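Sikder's open day at Zosstead, 08/10/2025

The pitch at Omavwood's booth was that Sikder had 300 recordings of one chore and wanted more. I asked what 300 buys you. Sebastian Sima, who was running the tour, said "a start."

We got 14 minutes at the table. The job is to pick up a purple and white object and bring it to a round dish.
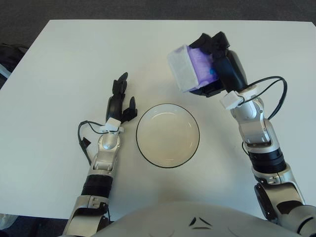
Right hand loaded, left hand idle.

Every try is saved as an example for the Liromeck model. Fine, but it's the same white table and the same even light. I'd trust the thing more if someone had messed up the table first. Sima says clutter comes after the next 30 sessions. I've heard that kind of promise at other labs.
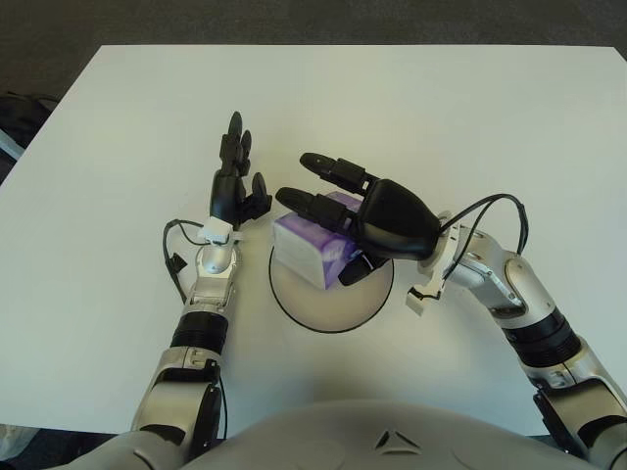 The tissue box over the black-rimmed dish.

No success rate was given, and I asked twice. Coffee was decent. Parking is 10 bucks.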